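Filing task at the Gindlow open day, notes and photos
Forum: Service and office automation > Site visits

lintel_b
Joined: September

I attended the Gindlow open day on 2022-03-05 and stayed for most of the afternoon. The office task was the only one I watched from start to finish, so these notes cover that and leave out the Mustik conveyor in the other hall.

Setup: two-arm unit, head camera, ordinary office furniture. The task is to handle box files at a low cabinet with hinged doors. Each arm ends in a narrow gripper with a slim silver tip. Kourosh Ansari ran the session and took questions between runs.

The hold I was most interested in is the upright one, one finger on each side edge of the file and nothing underneath. All the load goes through friction at two small contacts. 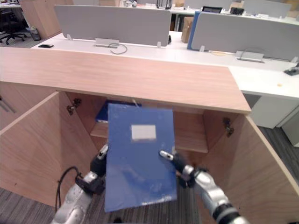

quarterturn: Two-point edge holds look fine until the file has paper in it. An empty box file weighs next to nothing. Load one to capacity and the center of mass drops and shifts toward the spine. I would want to see the same hold with a full file before drawing any conclusion about grip.

lintel_b
Fair point. I asked about payload. Ansari said the files in the session were empty and that loaded files are on the plan for September. He gave no target weight.

Other numbers from the handout: 138 runs logged on this cabinet, 20 of them stopped by the operator. A stop counts as a failure regardless of cause. The handout does not separate grip failures from planning failures, and I think it should.

sedgwarren
20 out of 138 is a stop rate of 14.5 percent. For a task with fixed furniture and two known objects I find that high.

lintel_b
The furniture is fixed, the object state is not. One file still had its plastic wrap on and the other did not. Glare on the wrap changes what the camera gets from the cover, and film against a fingertip has a different friction coefficient from bare board. I count that as two separate problems.

Placement is the third. A file can rest flat on the shelf inside or on the cabinet top, and the approach angle differs for each.

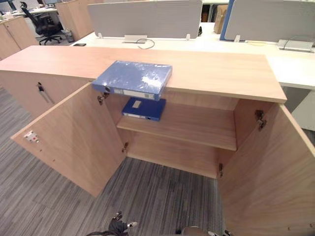
For the shelf, the arm has to come in between the open doors at a low angle, and the usable width is set by how far the doors have been swung. For the top there is no side constraint, but an overhanging file has to be pushed back before release or it can tip. Ansari said the planner treats the overhang as a tolerance with a fixed limit. He would not give the limit.

quarterturn
A fixed limit is wrong if the weight changes. See my first post.

sedgwarren
Agree with quarterturn on that. Disagree on the hold itself. Edge contact leaves the spine and cover visible to the camera, so the label can be read while the file is in the air. A palm grip from below loses that.

quarterturn
Read the label before picking it up. Then the hold can be chosen for strength.

afshin_s
Afshin Shokri here, I was at the Farkier table next door. We use the Lu controller on a similar arm pair. In our logs the doors cost more time than the files do. Over 3,818 door openings the median was longer than the median pick, and most of the spread came from doors that stopped short of full swing. If the cabinet is opened fully beforehand, cycle figures will look better than they would in a real office.
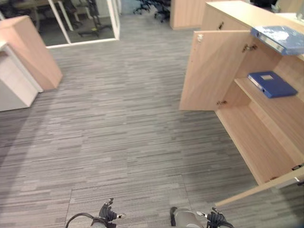 Were the doors opened by the robot during the timed runs? According to the handout, an operator opened them beforehand and timing started at the first arm movement.

sedgwarren
Then the timing figures describe file handling only. That is acceptable if it is labeled that way.

lintel_b
It is labeled, in a footnote on the second page. I have asked Gindlow for the run log with stop causes and will post it in this thread if they send it.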